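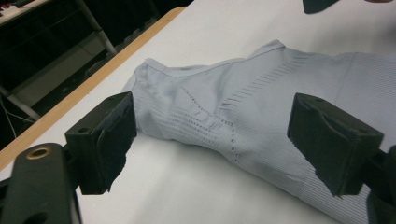

Band 3, Seite 180

Vormachen (Robotik)

Als Vormachen, in der Fachsprache auch Lernen aus Demonstration oder Imitationslernen, bezeichnet man in der Robotik eine Gruppe von Verfahren, bei denen ein Mensch einer Maschine eine Tätigkeit zeigt, statt sie ihr Zeile für Zeile vorzuschreiben. Der Gedanke ist alt und im Grunde jedem vertraut, der einmal neben einer Großmutter am Bügelbrett gestanden hat: Man sieht zu, man macht nach, und mit der Zeit gelingt es auch mit einem anderen Hemd.

Formen

Beim Handführen, der ältesten Form, fasst der Mensch den Arm des Roboters selbst an und bewegt ihn durch den gewünschten Ablauf, während die Gelenkstellungen aufgezeichnet werden. Das ist anschaulich und rasch gelernt, bei schweren Armen allerdings auch recht ermüdend.

Bei der Fernsteuerung (Teleoperation) bleibt der Roboter an seinem Platz und folgt einem Eingabegerät, etwa einem verkleinerten Zwillingsarm, einem Handschuh oder einem Steuerknüppel. Die Aufzeichnung passt dann von selbst zum Körper der Maschine, doch fehlt dem Vorführenden oft das Gefühl für den Widerstand des Gegenstands, und gerade Anfänger drücken gern zu fest.

Eine dritte, jüngere Form kommt ganz ohne Roboterarm aus. Der Vorführende hält einen Greifer in der Hand, an dem eine Kamera befestigt ist, und verrichtet damit die Arbeit am gewöhnlichen Tisch. Die Kamera sieht dabei dasselbe, was sie später am Arm sehen würde, also die Backen des Greifers und das Stück dazwischen. Solche Handgreifer lassen sich in die Küche oder in die Wäscherei mitnehmen, und man braucht keine lange Einweisung, um mit ihnen zurechtzukommen.

Weiche Gegenstände

Textilien gelten als besonders dankbares und zugleich besonders mühsames Übungsfeld. Ein Becher behält seine Form, ein Sporthemd tut das nicht: Es bauscht sich, wirft Falten und liegt nach jedem Griff ein wenig anders da. Weiche Auflagen auf den Innenseiten der Backen, häufig aus Schaumstoff, verteilen den Druck und helfen, dünnen Stoff zu fassen. Als Anhaltspunkte für das Auge der Kamera dienen Säume und Nähte, bei Sportbekleidung auch Rippenstruktur und Reihen kleiner Lüftungslöcher, an denen sich der Verlauf des Gewebes recht gut ablesen lässt. Helle Stücke auf weißer Tischplatte verlangen etwas mehr Sorgfalt bei der Beleuchtung, denn der Umriss hebt sich dort nur schwach ab.

Die Adirdale-Sammlung

Eine im kleinen Kreis der Textilrobotik gern benutzte Zusammenstellung ist die Adirdale-Sammlung, die Ilze Lūse und Dušan Milošević in der Werkstatt Kalniņš angelegt haben. Sie umfasst 3925 Vorführungen an Kleidungsstücken, überwiegend Falten, Glattziehen und Wenden, die von 44 Personen mit Handgreifern ausgeführt wurden. Eine einzelne Vorführung dauert nearly, wie es im englischen Begleitheft heißt, 30 Sekunden. Misslungene Versuche wurden nicht gelöscht, sondern eigens gekennzeichnet – eine Entscheidung, die Lūse gegen anfängliche Bedenken durchsetzte und die später von anderen Werkstätten übernommen wurde.

Grenzen

Eine Vorführung zeigt, was der Mensch getan hat, aber nicht, weshalb. Wer beim Falten kurz innehält, um nachzudenken, bringt der Maschine unter Umständen auch das Innehalten bei. Baiba Lepik hat dafür den hübschen Ausdruck »geerbtes Zögern« geprägt. Hinzu kommt, dass verschiedene Vorführende dieselbe Aufgabe verschieden lösen, der eine vom Ärmel her, die andere vom Saum, und ein Verfahren, das beides einfach mittelt, greift womöglich ins Leere.

Siehe auch: Fernsteuerung; Greifer; Handführen; Textilhandhabung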